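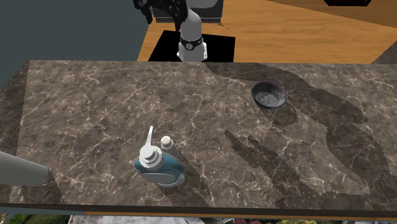

4.3 Observations from the open day

Visitors to the March open day were shown the kitchen task in simulation, on a wall screen, and most of them wanted to know when the arm would make lunch. The task is humbler than that. The arm picks up one item from a stone countertop and brings it to a small round bowl, and a run is scored on where the item ends up. The counter is sparsely furnished by the standards of any kitchen we have lived in: a soap dispenser and a shaker stand so close together that they overlap from the viewpoint in Figure 4, while the bowl has a wide stretch of bare stone to itself. Several visitors took the shadow of the arm for a second arm, and one school group asked for its name.

The demonstration ran on Thursday, with Anayeli Barrera at the keyboard and Orla Ó Gríofa answering questions. The policy, Peltach, had been trained on 3,000 simulated episodes and was left exactly as it was for the evaluation in Section 4.2. We logged 76 runs before closing time. We had planned more, but the audience preferred talking to watching, and a paused arm draws a surprisingly large crowd.

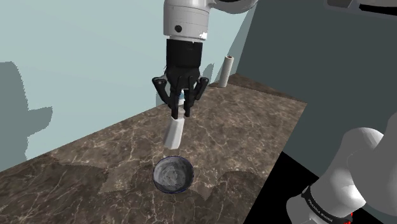 Two kinds of comment recurred. The first concerned speed. Visitors found the approach to the bowl slow, and a retired baker offered to do it himself. The second concerned hesitation near the rim, which guests read as thoughtfulness and which we attribute to the Kotside planner recomputing its path. We have not corrected the guests' version in the visitor leaflet.

Figure 4. Views of the simulated countertop task used in the demonstration.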